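Book Talk > Mysteries and Thrillers > Just finished Kumach (no spoilers past Part One please)

paperlantern_jo
Thursday, December 27, 2018
OK, who else has read Kumach by Jozefína Rusnák? I got it for the holidays and tore through all 600 pages in four days! A court translator goes back to the town where her brother vanished, and every single person she talks to remembers him differently. The chapters with the ferry clerk, Oyelaran, gave me chills (he's so polite, and I trusted him for way too long).

motis_reader
I liked it, but four days? The middle took me two weeks. All those walks across town with her thinking about the letter. Cut 100 pages and it's a great thriller.

paperlantern_jo
Oh, but the walks are my favorite part! She's slowly noticing who lives near whom, and it all matters later. I love a book with streets in it. I'd have taken another chapter of them, easily.

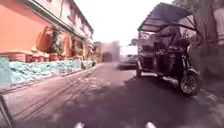
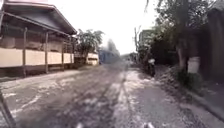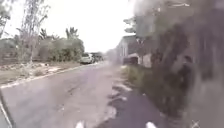
Three roads, one paved and narrow, one unpaved, one wide asphalt.

dulcie_m
Team walks! Although I guessed the business with the letter right away, did anyone else? The handwriting thing in chapter two gave it to me.

motis_reader
Same, and that's my problem with it. If I know by chapter two, I don't need her to puzzle over it until Part Three.

paperlantern_jo
See, I thought we were supposed to know! It made me so nervous for her, watching her be nice to the wrong people.

T_Dauda
Jumping in to say try Enero next, her first one. Shorter, meaner, and the narrator is a liar from page one. I've read it twice and lent it out twice, and I only got it back once.

dulcie_m
Enero is better than Kumach, I'll say it. That dinner scene!!

motis_reader
Fine, adding Enero. If there's a long walk in it I'm coming back here to complain.

paperlantern_jo
There's a copy at my library, just put a hold on it. Dulcie, don't tell me one more word about the dinner.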